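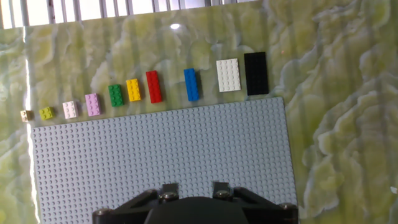

Toys & Games > Building Bricks > Sorting and Storage

Sorting by size or by color? And what do I do about the big gray baseplate?

Begoña Casado

Hi all, I've inherited my nephew's LEGO (he's off to college and my sister wants her closet back) and I'm trying to get it into shape before my own two get their hands on it. It came in one enormous tub, everything mixed together, and I've been going through it at the kitchen counter after the kids are in bed.

I started by color because that's what I did as a kid and it looks so pretty in jars! But last night my daughter wanted a red 2x4 and it took us forever, because every red thing we own was in the same jar and a 2x4 looks exactly like a 2x3 when it's buried under forty other red pieces. So now I'm wondering if I should tip it all out and go by size. I laid out some of the basic ones in a row, little 1x1 up to the 4x6 plates, and it did make sense to me that way, like measuring spoons.

Two things I can't decide. Do plates go in with the bricks of the same size, or do they get their own box? And what do people do with a big baseplate? Ours is the large light gray kind and it doesn't fit in any of the drawers I bought (a Lorker unit with 38 drawers, which seemed like plenty when I ordered it). I don't want to lean it behind the couch and have it bend.

The kids are four and seven if that matters. Thank you!!

Jacqueline Millet

Size, size, size. I did color for years and I'd never go back. Your eyes can pick a red brick out of a mixed pile in a second, but they can't pick a 2x3 out of a pile of red ones, you end up stirring with your hand and making that awful noise. So mix the colors and split by shape.

What I'd do with your drawers is start much coarser than you think. Five boxes: tiny stuff (all your 1x1 and 1x2), the 2x2s, the 2x3s and 2x4s together, plates, and then a box for everything weird — wheels, windows, hinges, people. Use it like that for a month. When one box gets annoying to dig through, split that one and leave the others alone. My 2x4s got their own drawer pretty fast and my 2x3s never needed one. I have 29 drawers going now and I bet I open eight of them.

Plates get their own box, yes. They slide down flat between bricks and you never see them again, and the big ones like a 4x6 take up a whole small drawer on their own. I stand mine on edge in a shoebox like file cards. Black ones toward the back, or else you'll keep thinking the box has a hole in it.

For labels, skip the label maker. Tape a real piece to the front of each drawer. A four year old can't read "2x3" but she can hold a brick up to it and see if it matches, and mine would put things away that way for ages as if it were a game (that stopped at nine, enjoy it).

With the baseplate, leave it out! Ours lives on a tray on the dining table and the kids build on it and sort on it too. Put one brick of each size in a line next to it and say find me all the friends of this one. It keeps the little one busy while the big one does the fiddly parts. If you do have to put it away, flat on top of the drawer unit or under the bed, with nothing heavy on it. I'd worry more about sun and heat than about leaning it for a day or two. I left one on a shelf over a radiator and it came out like a potato chip.

One more thing, wash them before you sort, if the tub has been in a closet that long. Lukewarm water, a bit of dish soap, mesh bag, then spread them on a towel overnight. Anything with a sticker or a motor stays out of the water.

pisharody466

we just use a big sheet with a drawstring. dump it out, play, pull the string, done. never sorted anything and they build fine

Begoña Casado

Ok, the file cards idea for the plates is going to happen tonight. I hadn't thought about taping a brick on the front either and I've already written on half the drawers in marker, oh well. Does the tape hold, or do you use glue?

Jacqueline Millet

Packing tape, the clear kind, all the way around the brick. Glue works but then you can't change your mind, and you will change your mind.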